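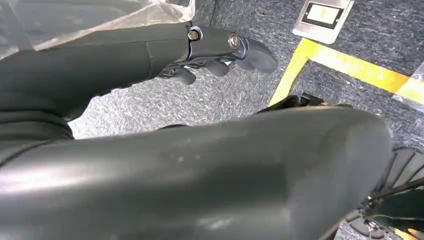
The corner of yellow tape on the carpet gives the operators a fixed reference on the floor. Photo: Rulier

Rulier opens its sorting trials to visitors and publishes first results

Two-armed machine can fill a divided box, but a person is still faster, company says

BARAJAS, Tuesday – Rulier, a developer of software for humanoid machines, today published the first results of its public trials in small household and shop-floor chores. The company wants to give a plain answer to a question which it receives from almost every customer: can a machine do this work already, or must we wait?

The answer after 1,193 attempts is mixed. The machine can take small parts and put them in the correct compartment of a cardboard organizer. It can do this many times in one day. It can not yet do it at the speed of a shop employee, and it still needs a person near the table.

"We have read many announcements which say that the household robot is ready," said Aurelio Pacheco, head of trials at Rulier. "I would like to have such a robot at home, and I do not have it. So we decided to show the work as it is, also the slow parts of it."

The trials are part of the Zostach program, in which Rulier tests 18 simple chores. Among them are sorting small parts, folding flat boxes, putting cups on a shelf, wiping a table and closing a zipper bag. All chores were selected after talks with small shops and with families. For each chore the company writes down the time, the number of dropped objects and the number of times when a person had to help.

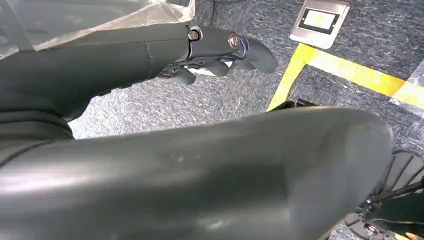 What the machine can do today

Sorting is the strongest chore of the program. In the last series the machine made 136 attempts with the divided box, and in most of them the part arrived in the correct compartment without help. The best results came with stiff parts with clear edges. Soft or very thin parts are more difficult, and the fingers sometimes pick up two of them together.

Putting cups on a shelf is also at a good level, if the cups are of the same type. Wiping a table is possible, but the machine leaves the corners. Folding flat boxes is not solved. The company says openly that it does not expect to solve it this year.

Speed stays the main problem. One attempt at sorting has a limit of 30 seconds, and the machine often uses nearly all of it. A trained employee needs only a small part of this time and can also talk to a customer while doing it.

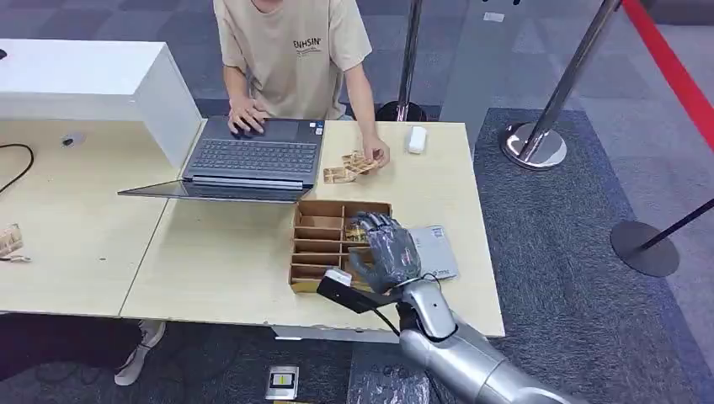

The company also underlines how much preparation stands behind each attempt. Somebody must set the table, bring the parts back, check the program on a computer and decide if the attempt is counted. Rulier includes this time in its results. According to Mr. Pacheco, many comparisons leave it out, and for this reason the customers are later disappointed.

"A shop owner asked me if she can buy the machine and go home at six o'clock," Mr. Pacheco said. "I told her no. She can use it for one chore, with one person in the room, and she must be patient. She thanked me and asked me to call her again in September."

The software used in the trials is named Tastenik. It learns a chore from repeated examples, and it does not need a new program for every new box or tray. However, when the position of the box is changed by more than the width of a hand, the number of mistakes increases clearly. To improve this point is the first task for the next version.

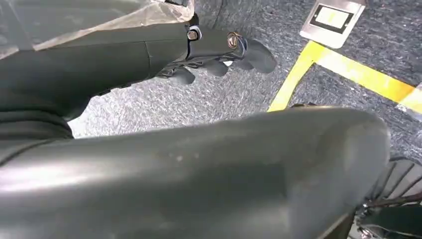 Safety has also its place in the results. The rules of the program say that an attempt must be stopped if a person is not comfortable with a movement of the arm, even when there is no contact. Such stops are counted as failed attempts. Rulier believes that a household will not accept a machine which works correctly but makes people nervous.

Rulier does not offer the machine for sale to private homes. From September, the company will accept a small number of shops and workshops as partners for longer tests. Suitable partners have one repeated chore with small objects, a flat table and an employee who can be present during the work. The partner does not pay for the test, but must agree that the results are published, also if they are bad.

The full table of results for all 18 chores is available on request from the press office. Members of the press can attend a trial session every Tuesday. A registration one week before is necessary, as the number of places is limited.

About Rulier

Rulier develops software for machines which work with their hands in shops, workshops and homes. The company has its office in Barajas and is owned by its employees.

Press contact
Aurelio Pacheco, Head of Trials
Rulier press office, Barajas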